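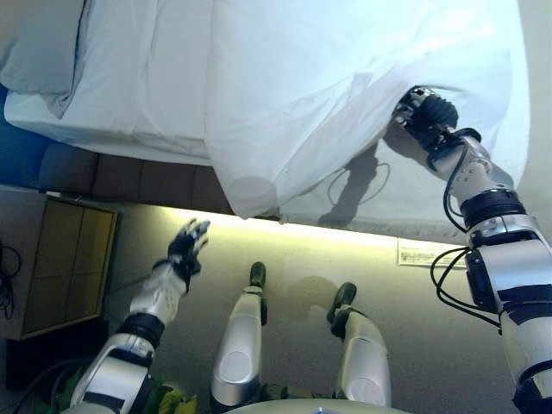 Home > Bedroom > Beds and Bedding

How to put a flat sheet on a bed so that it stays there

29 March 2020

Fitted sheets are a fine invention until the elastic goes, at which point you own a large hat. I went back to flat white ones in January and have had to relearn what every grandparent could do half asleep. The whole job takes 6 minutes once you have the knack, and considerably longer while you're acquiring it.

What you need

One flat sheet, bigger than you think. Mine is a Bulora cotton, 200 thread count, and it creases if you look at it. A bed. Both hands.

If your bed has a padded base, you're in luck, as there's usually enough friction between mattress and base to hold a decent tuck. Slatted frames (I had a Kolleo for years) let the sheet slip down through the gaps, so tuck deeper.

1. Clear the bed. Pillows too. You can leave one at the head and work round it, and plenty of people do, but you'll be shifting it later with your chin.

2. Find the label. On most sheets it's sewn into the hem, and it gives you something to aim by. I put it at the foot, on the right. Pick a corner and be loyal to it.

3. Throw the sheet over and even up the drop. You want the same amount hanging on both sides. Don't go by the middle of the bed. Walk round and look.

4. Tuck the head end first, all the way across, palms down and fingers flat.

5. Make the corner. Take hold of the side edge a short way from the corner, lift it up and lay it on top of the mattress so it makes a slope. Tuck in whatever is left dangling. Now bring the slope back down, press the fold with the side of your hand and tuck that in as well. It will look wrong until the last moment.

6. Go to the foot, pull hard, and do it again.

7. Finish the sides. Push the sheet in low, between mattress and base, and smooth it along as you go. The flap that droops halfway down is always the last to go in — get a hand at each end of it and shove both together.

Wrinkles

There will be some. Pull from the edges, as rubbing at the top only moves them about. If you have lights under the bed, as we did in the flat in Renton, switch them off before judging your drop. They make every hem look crooked, including the straight ones.

Next: Duvet covers, and how to get out of one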